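Conia Pastry Counter — data card and notes

Maintained by Laimutė Rebane and Anatole Barbier. Corrections are welcome, please write to Laimutė first.

What is in this folder

Conia is a collection of 370 photographs of pastries on serving trays, together with a table of labels. We made it for people who work on counter displays, menu lists and stock counting in small bakeries. The pictures were collected in May. The folder has 2 parts: "counter", where the trays are on a table with their lids, and "single", where one pastry is photographed on a plain plate.

This card speaks mostly about "counter", as it is the part which gives the most questions.

The trays and lids 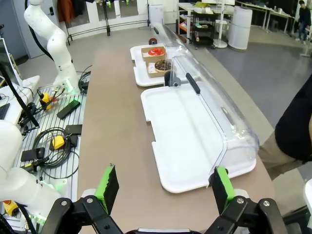

We chose covered trays for "counter" because many shops keep their pastries this way, and a list made only from open plates would be of little use to them. The lid is labelled separately from the tray. In the photograph above, both white trays have a clear dome lid, and the nearer one has a black handle on the top, so the column "lid" says "clear, dome" for both. A pastry that you see through the plastic is still labelled, but it receives the mark "through_lid". If the reflection is so strong that two of us could not agree on the type, we write "unknown" and we do not guess.

The position of the lid has only three values: open, closed and partial. Vitória Lobo wanted a fourth value for a lid that stands beside the tray, but it was too rare and we put these cases under "open".

The pastries

Labels are given on two levels. The first level is the kind: doughnut, tart, cake, bun, other. The second level is the finish, that means what is on top. We use 20 words for the finish and they are all in the file finish_words.txt. Please do not add new words without asking, because the spelling must stay the same in all tables.

Some rules which we learned slowly:

1. Icing colour is written as you see it. We do not write "lemon" or "strawberry", as a yellow icing can have any taste. Chocolate is the one exception, and only when the icing is dark brown.

2. Red glazed pieces are difficult. From the side, a glazed doughnut and a small round cake look much the same when the hole is hidden. In this case the kind is "other" and the finish is "glaze, red".

3. Sprinkles are written after the icing, with "sparse" or "dense". Compare the yellow doughnut and the dark one here: the first has small pink and white sprinkles with much icing visible between them (sparse), the second is covered in many colours (dense).

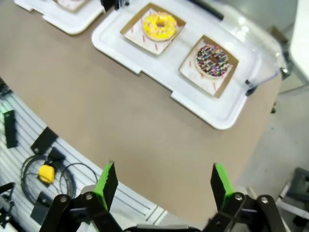

4. The paper or card under a pastry is not part of the pastry. It has its own column, "liner". A liner with print on it is "printed", even when the print is too faint to read.

5. A pastry which is only partly inside the photograph is labelled if you can recognise the kind. Otherwise leave it out.

Who did the labels

Danuta Śliwiński and Gilles Delaunay labelled every photograph independently. Anatole compared the tables and decided the cases where they were different. Most disagreements were between "cake" and "tart" — the two words do not cover the same things in the languages we speak at home.

Known problems

Doughnuts are too common and buns are too few. The 4 photographs marked "check" in the last column still have an open question about the liner. Please do not use them for counting until the next version.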